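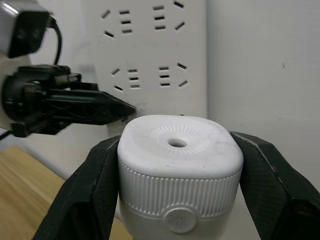
本期看片：夏天的剧，看到哪里算哪里

各位订阅的朋友，晚上好。上一期寄出以后，我收到几封来信，都问同一个问题：七月到了，大台的主力剧都休息了，还有什么可以看？我把回答写在这一期里。我的中文还在学习，有些句子可能写得慢一点，请多包涵。

先说《Okside》。这部剧讲一个北方小港口的渡轮公司，第一季播出的时候我没有跟，是今年春天补的。第二季已经播到第四集，每周三晚上九点更新，每集60分钟，中间没有广告。我对第一季的印象是节奏太稳，每一集都有一条船出问题，每一集都在最后十分钟修好。第二季的编剧似乎也知道这个毛病，所以从第二集开始，有些问题就留在那里了。比如售票处少了一笔钱，到现在还没有找到，人物之间也因此不太说话。我喜欢这种不说话的戏。演大副的演员在第三集有一场站在甲板上等雾散的戏，差不多没有台词，我看了两遍。

缺点也有。渡轮公司老板的女儿从首都回来，这条线写得比较弱，她好像只负责把观众已经知道的事情再问一次。另外，配乐太满，几乎每个转场都有钢琴。如果你对钢琴很敏感，建议把音量调低一点，开字幕看。

再说《Lerer》。这是一部学校剧，主角是一位代课老师，被派到一所快要合并的中学。我原来以为是温情片，看了前三集，发现它更接近职场剧：排课表、抢教室、给家长回邮件，这些事情占了很大的篇幅。有读者来信说看得很累，觉得像又上了一天班。我理解这个意见。不过我自己很愿意看这些细节，因为一般的学校剧里，老师好像从来不用改作业。第五集里她在办公室改作文改到清洁工关灯，然后拿着手机的光继续改，我觉得这是今年夏天拍得最好的一个段落。

《Lerer》一共九集，全部已经上线，可以一次看完。我的建议是每天看一集，不要连着看。它的每一集都结束得很轻，连着看的时候，这些结尾会被下一集的片头盖住，有点可惜。片头也确实长，可以跳过。

下面回答一个关于《911》的问题。有位读者问，这类急救题材的剧已经看了很多年，是不是越来越夸张了。我的看法是，确实夸张，但是它的夸张有自己的规矩。一集里通常有一件大事故，一两件小事故，再加上队员家里的事。大事故负责让人坐直，小事故往往更好看。我看电视的时候容易忘记情节，却常常记得这些小案子里的怪人。如果你已经停看了一两季，不必从头补，直接从新一季开始，两三集以后人物关系自然就清楚了。 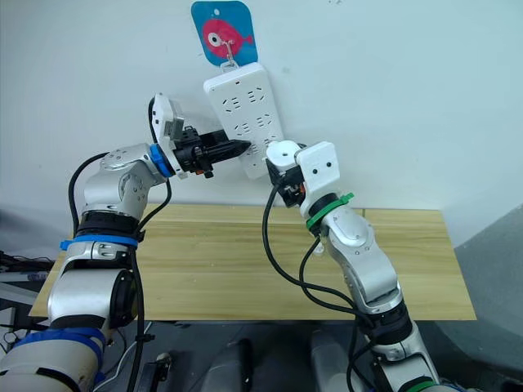 《Fuchs》是我这个月最想推荐的一部，也是最难介绍的一部。它是喜剧，但是笑点来得很晚。故事发生在一家乡下的五金百货店，店主一家三代住在楼上，每集二十五分钟，几乎全部在店里拍完。很多喜剧的店铺布景看起来像新房子，货架上的东西整整齐齐，人物从来不碰。《Fuchs》不一样，它的道具是用来说话的。一个白色的插线板，竖着挂在白墙的小金属钩上，上面是蓝色的挂牌，牌子上印着一条红粉色的卡通鱼，大眼睛，小尾巴：这样的东西放进《Fuchs》的店里一定很合适，因为剧里的祖父会为了牌子上为什么是鱼，跟顾客争论整整一场戏。第二集里他们就为一包钉子的包装吵了八分钟，最后顾客什么也没有买。这种幽默要有耐心才能享受，我太太看到第三集才开始笑，之后就再也没有停下来。

需要提醒的是，《Fuchs》的方言很重，字幕翻译有时跟不上。我对照着听过几处，有些俗语被翻成了很普通的句子，意思没有错，味道少了。第四集里祖母骂孙子的那一段，原话大概是“你这个人连影子都懒得带出门”，字幕只写了“你真懒”。希望以后有更好的版本。

最后简单说一下《Ullov》。这部犯罪剧宣传得很多，我看了两集，决定暂时不看了。它的画面很漂亮，湖、雪、长长的公路，全部是灰蓝色。可是侦探每次得到一条线索，都要在车里坐很久，观众也要陪他坐很久。我数过，第二集里他一共在车里坐了七次。有一位订阅很久的读者告诉我，第五集以后会好看很多。我相信他，但是五个小时对我来说是一笔不小的开支。如果你看完了全季，请写信告诉我结局值不值得，可以剧透，我不介意。

读者信箱的一点说明。这份通讯现在有1,000位订阅者，每一封来信我都会看，但是回信比较慢，有时要两个星期。上期有人问我为什么很少写综艺节目，原因很简单，我的听力还跟不上几个人同时说话。等我进步了，一定会写。

还有一个更正：上期我把《Lerer》的集数写成了八集，应该是九集。谢谢来信指出的三位朋友。

下一期准备写重播。夏天的下午，电视台常常放十几年前的老剧，有些第一次看的时候觉得一般，现在再看反而舍不得换台。如果你也有这样的一部剧，请把剧名和一两句理由寄给我，我会选几封登出来。信可以写得短，写中文或者英文都可以。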